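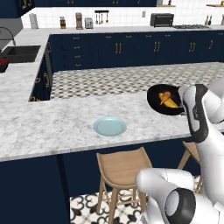
Braço robótico segurando uma frigideira pelo cabo junto a uma bancada de cozinha, em ambiente simulado por computador.

Robótica doméstica de manipulação é o ramo da robótica de serviço dedicado a máquinas capazes de executar tarefas do lar que exigem pegar, mover e soltar objetos, como cozinhar, pôr a mesa, lavar louça ou dobrar roupa. Distingue-se da automação doméstica convencional, representada por lava-louças e aspiradores autônomos, em que o aparelho cumpre uma única função e o ambiente é preparado para ele.

Estado da técnica

A capacidade de executar uma tarefa isolada, em condições controladas, é considerada estabelecida para diversas atividades. Permanece em aberto a execução confiável em residências comuns, onde a disposição dos móveis, a iluminação e os utensílios variam de uma casa para outra. Uma frigideira ilustra a dificuldade: o peso concentra-se longe do cabo, a carga pode deslizar e o ponto de preensão deve permanecer firme enquanto o punho se inclina. Transferir o alimento para um prato acrescenta a necessidade de estimar quando ele começará a escorregar.

Simulação

Grande parte do desenvolvimento ocorre em cozinhas virtuais, com bancadas, armários e eletrodomésticos modelados em três dimensões. O método permite repetir a mesma tarefa com objetos em posições diferentes, sem desgaste de equipamento. Sua limitação principal é a diferença entre o modelo físico e o mundo real — em especial no atrito, na deformação de alimentos e no comportamento de líquidos.

Avaliação

O protocolo Stostside, proposto por Weronika Szewczyk e Marianna Lis, divide o trabalho de cozinha em 9 tarefas, cada uma repetida 10 vezes com alteração da posição inicial dos objetos. Na versão publicada em 30 de setembro de 2020, o sistema Heda atingiu o critério de aprovação em cinco tarefas e o sistema Zeltura, em duas. Nenhum deles foi aprovado na transferência de alimentos da frigideira para o prato. O protocolo não pontua a velocidade, opção criticada por fabricantes, para os quais o tempo de execução é determinante na adoção comercial.

Uso em oficinas e cozinhas profissionais

Em ambientes de trabalho, a adoção avançou mais cedo, favorecida por bancadas fixas e peças padronizadas. A empresa Sikora iniciou em abril do mesmo ano o emprego de braços robóticos no abastecimento de bancadas de montagem, mantendo um operador por turno para corrigir falhas de preensão. Em cozinhas profissionais, as aplicações restringem-se sobretudo a fritura em cestos e porcionamento.

Questões em aberto

Entre os temas em estudo figuram a segurança no convívio com crianças e animais, a higienização das garras e o custo de manutenção. Discute-se também a conveniência de adaptar a casa à máquina, com cabos e recipientes padronizados, solução que reduz o erro de preensão e restringe o uso de utensílios que o morador já possui.

Ver também
Automação residencial
Preensão robótica
Robô de serviço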